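Unolar tidies the hallway, one shoe at a time

April 30, 2020

Unolar has spent the spring fitting out homes with a service it calls Distard. The customer pays by the month, a robot is set up in one room, and it learns a short list of household jobs. Putting shoes on a rack is the first job on the list. We spoke by phone to the firm's head of service, who asked that we use the company name only.

"People expect us to start with something grand," Unolar's spokesman said. "Shoes are a good place to begin. They get left in the same few spots, they go back to the same place, and the owner can see straight away whether the job has been done."

The Distard package costs 300 pounds to install and 200 pounds a month after that. For that the customer gets the machine, a day of setting up, and 2 service visits in the first month. Anything beyond those visits is charged separately, a point some early customers have complained about.

"We should have put that on the first page of the contract," he said. "It was on the last. The new version goes out in May." 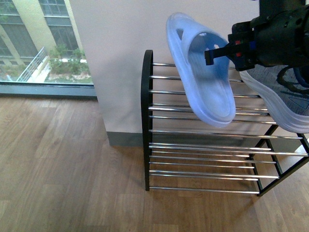
Grip was the part of the job that took longest to get right. Unolar first tried one fixed way of holding every shoe and gave it up after a few weeks. "A boot, a trainer and a slipper have nothing in common except that a foot goes in," the spokesman said. With a slide sandal like the pale blue one, a finger goes into the opening and the strap is pinched, and the sandal is carried hanging toe down. He said soft shoes are harder, as they fold when they are squeezed, and that high heels are not supported yet. Customers are told this before they sign.

The software behind the grip comes from a second firm, Annamalai, which also handles updates. Unolar pays for these and does not pass the cost on. Updates are sent overnight and the customer can refuse them, although few do.

We asked how much floor the robot needs.

"More than we would like," he said. "It wants a clear run between where the shoes are dropped and where the rack stands. In a narrow hall with a pram in it, we would say no to the order. We have said no to several." 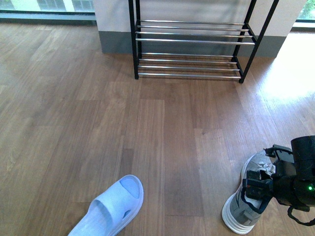 Sandal and trainer on the floor, with the rack by the wall still to be filled.

Sunlight is another matter he raised without being asked. Strong light on a shiny floor can confuse the cameras, and the fitter will sometimes suggest a blind or a different corner. The customer is free to ignore the advice – the contract does not depend on it.

Any rack can be used if it stands firmly and has room for a shoe to be set down from above. Unolar sells one of its own, the Clostau, but the spokesman said there was no pressure to buy it. "If you have a rack you like, keep it. We would ask you not to move it about too much in the first week."
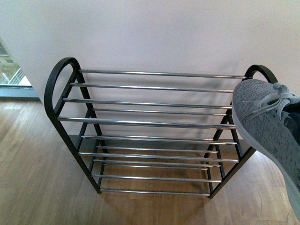

Setting down is slower than picking up, and that is on purpose. A shoe let go too early can slide off or push its neighbour along, so the arm waits until the sole is resting before it opens. Customers can choose a faster setting. He does not recommend it for homes with more than one or two people's shoes to put away.

On noise, he described the machine as "louder than a fridge, quieter than a vacuum cleaner", and said most people run it while they are out. It stops if someone walks into its space and has to be started again by hand. A few customers find that annoying, and he said it would stay that way.

The next job on the list is folding towels. It is being tried in the firm's own office and he would not give a date for it. Existing customers will be offered it at no extra monthly charge, but there will be a fee for the fitter's visit.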